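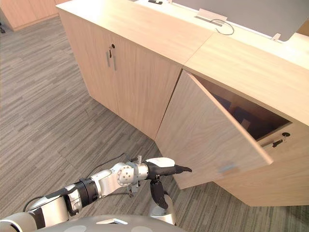

*The arm at the open cupboard door, Thursday, August 24, 2023*

Hi all,

Door task is my bit of the Hustach entry, so I'll answer Aileen's questions (sorry for the wait, I've been buried in wrist cables!).

> On the list, Aileen Ocampo wrote:
> Which fingers are you using for the door? And can the rest of us have the arm on club night, or is it all cupboards till the heat?

The black ones, spread wide so there's one to push with and one to hook. I've got the speed limit at 38 per cent in the config, so please leave it there – I'd like to keep my knuckles. And yes, have the arm after the first hour! Just save your poses under your own name, as I've got 23 in the Ikow folder already and can't tell whose are whose.

Could someone bring the 2 mm hex key back?

Cheers,
Prudent door team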